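Home | Kitchen | Storage | Cleaning | Tips A–Z

Keeping a wooden tea box fresh

Empty the box every couple of months and tip out the crumbs of leaf. Wipe the wood with a barely damp cloth — never soak it — and go along the seam under the lid with a dry brush.

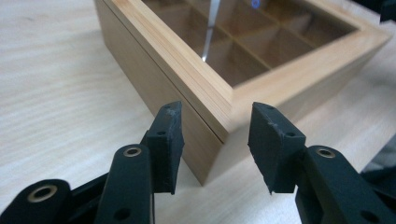

Lid closed, with the glass window on top.

Clean the glass with the lid up and spray the cloth, not the pane. Leave the box open for 2 hours before refilling. Strong teas such as peppermint go in a corner, wrapped, or everything will taste of them. 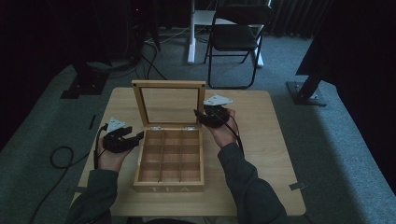 Nine compartments, emptied and ready to fill.

If a hinge squeaks, rub it with candle wax. Oil gets into the wood and smells after 5 weeks or so.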